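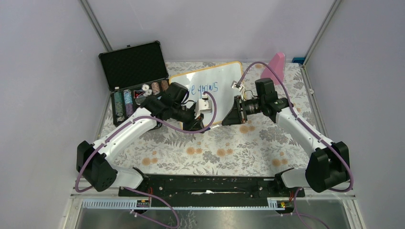
Figure 1. Two robot arms over a cloth-covered tabletop, with an open poker chip case on the left.

Does progress software save time on a small building site?

Project report, Construction Management, second year
Helju Ramanauskas and Kristaps Mockus

1. Why we chose this topic

Every supplier of site software we looked at makes the same promise. Put our product on your job and you will finish sooner, argue less and spend less on paperwork. The brochures are full of graphs going the right way. What they rarely say is how the time saved was measured, who measured it, or what the site was like before.

We wanted to look at one tool on one ordinary job. The tool is Plirnura, a progress reporting package that runs on a tablet. The job is the Cedau extension, a two-storey addition to a primary school with a new hall and a plant room on the roof. The main contractor, Nuveditz, had been using Plirnura there for most of the build and let us sit in the site office during June.

2. What the software is meant to do

The foreman of each trade walks the building at the end of the shift and marks off work against a list taken from the programme. Photographs can be attached to each item. The package then produces a percentage for each room and each trade, and sends a summary to the contracts manager before 7 am the next day. If an item falls behind, it turns amber, then red.

Before Plirnura, the site manager did this himself with a marked-up drawing and a notebook. He typed up a report for the progress meeting and emailed it round.

3. How we went about it

We did three things. We read the old typed reports and compared them with the Plirnura summaries. We sat with the foremen while they filled in their entries and timed them with a phone. Lastly we took a sample of entries marked as complete and went to look at the work.

The full log held 4,000 entries when we were given access. We could not check all of those, so we took 247 from the ground floor, where most of the rooms were open and we were allowed to walk without an escort. That is a weak point. The ground floor was further on than the rest, and problems with the plant room would not show up in our sample at all.

4. What we found

4.1 Accuracy

Of the 247 entries marked complete, 56 were not complete when we looked. Most of the faults were small: a socket plate missing, a door without its closer, mastic not done round a window. A few were bigger. One store room was down as plastered and painted and had bare board on two walls.

We asked the foremen about this and got a fairly plain answer. An item that is nearly done gets marked as done, as there is no half-way setting and leaving it open turns it amber. Amber items are read out at the meeting. It is easier to tick the box and come back to it.

Nuveditz's contracts manager told us the same thing happened with the typed reports, and he may be right. We had no way of checking old reports against walls that have now been painted over. So we can't say that Plirnura made the reporting worse, only that a tidy percentage on a screen was less reliable than it looked.

4.2 Time

The supplier's leaflet says reporting time is cut in half. For the site manager this was about true. His typing had gone, and he was glad to see the back of it. But the work had moved. Each foreman was now spending part of the end of every shift on the tablet, and there were five of them. When we added up the timings, the total for the whole site came out higher than the site manager's own estimate of what he used to spend – and an estimate from memory is a poor thing to compare with a stopwatch, so we would not lean on this too hard either.

The signal in the hall was bad. Entries made there often had to be done again in the office.

4.3 Disputes

This was the one area where we came away more impressed than we expected. The flooring subcontractor, Salgado, had claimed for a delay caused by late screed. The dated photographs in Plirnura settled the matter in one meeting. Both sides accepted them. Under the old system there would have been a drawing with pencil on it and two different memories.

It should be said that a cheap camera and a sensible folder would have done the same job.

5. Discussion

We started out doubtful and have ended up somewhat doubtful. The photographs are useful. The percentages are only as good as the person ticking the box, and the colours give that person a reason to tick early. A third setting, such as "snags left", would cost the supplier very little and would probably have caught most of our 56.

We would also like to know who reads the morning summary. We were told it goes to a long list of people. Of those we spoke to, two opened it regularly, and one of them was the site manager, who already knew what was in it.

The claim that the job was running to time because of the software is one we could not support. The job was running to time. It also had a dry spring and a steady bricklaying gang, and the groundworks had gone well before Plirnura was switched on.

6. Limits of the study

One site, one contractor, one floor. Our timings were taken with the foremen knowing they were being timed, and at least one of them slowed down to explain things to us. The two of us also disagreed over a handful of entries – is a skirting board complete if it has no paint on it? – and in those cases we went by the wording of the item.

7. If we did it again

We would start before the software arrived and time the old method properly. We would include the roof. We would also ask for the licence cost, which Nuveditz would not give us, and without which any talk of savings is guesswork.

Timing sheets and the list of sampled entries are in Appendix A. The questions we put to the foremen are in Appendix B.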